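Branbridge Robotics Club: Frequently Asked Questions 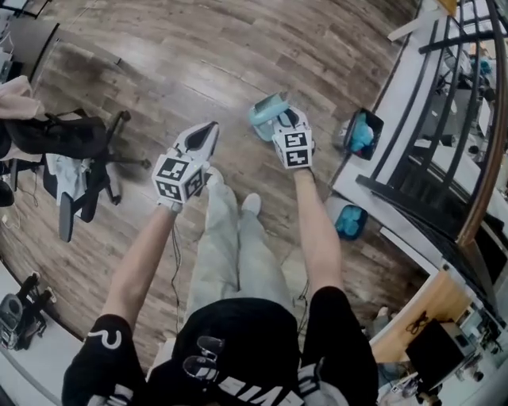

Upstairs at Branbridge, one gripper open and one closed.

Do I need to know how to code?
No. We have members who write code and members who would cross the street to avoid it. Recording demonstrations takes two hands and some patience. If you want to learn the training side, ask on a Tuesday and someone will talk to you about it for longer than you planned.

What are you working on this term?
The Cedis project. We record people doing small pick-and-place jobs with hand-held grippers, then train a policy on the recordings and see what it picked up. Mostly it picks up our bad habits. The target is 1000 clean demonstrations by April.

What counts as a clean demonstration?
One where the object ends up where it was meant to go, the markers on the grippers stayed trackable, and you didn't stop halfway to scratch your nose. Dropping something is fine if you pick it up again and finish the job. Those go in a separate folder called Recoveries, now over 11 pages long in the log.

Why cups and trays? Can't we do something exciting?
You're welcome to propose something exciting. The last proposal was folding a fitted sheet, and most of the club can't do that without a gripper either. Cups first.

How long is a session?
Two hours, with recording in blocks of 15 minutes. Swap out when your block ends, even if you're on a roll. Your wrists will have an opinion the next morning.

Do I have to take my shoes off?
Not required. Plenty of people record in socks. Whatever you wear, watch where the cables run.

Can I choose left or right?
You'll use both. Everyone has a worse hand and the data will find it. Warm up with the Azimi drill (pick up, pass across, put down, repeat until bored) before you hit record.

I closed the gripper and the take didn't save. Now what?
Check that the session was started in Zosine, our logging tool. It was built by club members over one long weekend and has the manners you'd expect. If the counter isn't moving, neither is your take. Restart it, write down the block number, carry on.

Do you enter competitions?
One a year, the Branbridge open meet. We placed 11th last time and have the certificate. There were more than 11 teams, thank you for asking.

What does it cost?
Nothing for the first 2 sessions. After that there's a small term fee, which goes on gripper pads and tape. The tape budget is larger than you'd think.

How do I join?
Turn up on Tuesday at 6 p.m. and sign the sheet by the door. Bring water and a pen, as ours walk off.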